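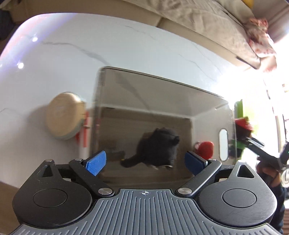

*Colance cabinet, white gloss, marble pattern with gray veining.*

# Colance Cabinet, White Marble Gloss

**Price:** $169
**Width:** 795 mm
**Stated top load:** 200 lb, evenly spread
**Supplied by:** Trasta
**Finish:** white gloss, marble pattern
**Assembly:** required

We went back and forth on listing this one. The maker's leaflet calls it "the look of a stone piece for any room," and we have read that sentence on enough leaflets to distrust it. It's a white cabinet with a marble pattern. Whether you'll like it depends mostly on how you feel about shine, and on what kind of light you plan to put it in.

## The finish

The veining is sparse. There are two thin gray lines on the upper part and a lot of plain white, and we think that's the right call. The heavier patterns in this price range tend to look busy from across a room and cheap from up close. Two veins you can live with. They won't convince anyone who has handled real marble, and we would ask why a cabinet needs to.

The gloss is a bigger question. It throws back bright round spots of light, and in a room with ceiling spots you will see them every time you walk past. If you're after something quiet for a bedroom corner, get a matte cabinet. In a dim hallway the gloss does some good, and that's where we would put it.

Gloss white also shows fingerprints at a low angle, along with dust, and the fine swirls you get from wiping it with the rough side of a sponge. The leaflet says "easy care." What that comes down to is a soft damp cloth, then a dry one. No scouring powder, no glass cleaner with ammonia. We tried a cheap melamine sponge on the inside of an offcut Trasta sent us and it took the shine down in a few strokes, and it didn't come back.

## That 200 lb figure

The load rating is for the top, with the weight spread evenly and the cabinet level. Hardly anything people put on a cabinet is spread evenly. A fish tank isn't the same as a row of books, and the leaflet says nothing on point loads. We asked Trasta twice and got the same paragraph sent back to us. Until somebody gives a better answer, keep heavy single items off it. A lamp, a tray, a printer of ordinary size: fine.

Nor does the paperwork tell you what's under the finish. We asked about that too. "Quality core material" was the reply, so don't buy this expecting to sand it, refinish it or cut it down.

## Fit

795 mm is a hair over 31 1/4 inches. Measure the gap at the floor, where the baseboard is, and again higher up. Old walls lean. Leave room on both sides for your hands when you slide it in, because gloss edges chip if you drag them along plaster.

If the floor isn't level, shim it before you load it.

## Compared with the others we carry

| | Colance | Boton | Magesa |
|---|---|---|---|
| Finish | gloss, marble pattern | matte, plain white | satin, plain gray |
| Shows fingerprints | yes | less | less |
| Stated top load | 200 lb | not given | not given |
| Our pick for | dark hallways | bedrooms | utility rooms |

The Boton is the one we sell most of, and it's the one we would steer most people to. The Magesa is dull to look at and takes knocks well. Neither has any pattern, so if the marble look is what brought you to this page, the Colance is your choice from us.

## Delivery and returns

Boxes go out by road freight. Saturday delivery can be booked at checkout where the carrier offers it, though we wouldn't plan a move around it.

Look over every glossy face before you start building, with a lamp held off to one side. Scratches that you can't see straight on will show up that way. You have 10 days from delivery to report surface damage, and Trasta won't accept a claim on a panel that has already been assembled. We think that rule is too strict and have told them so, but it's still the rule.

Peel the protective film last. If it leaves a tacky line, warm soapy water takes it off.

## Common questions we get by email

**Can it go in a bathroom?** The maker says "suitable for all rooms" and gives no humidity rating. We wouldn't.

**Does the vein pattern match between two cabinets?** Don't count on it. Trasta doesn't promise a match, and a second cabinet ordered later may come from a different batch.

**Is there a touch-up kit?** No. White appliance paint has been suggested to us by two customers. One sent pictures, and the patch was easy to spot.

**Can you do better on the price?** We dropped it in May and it's staying at $169.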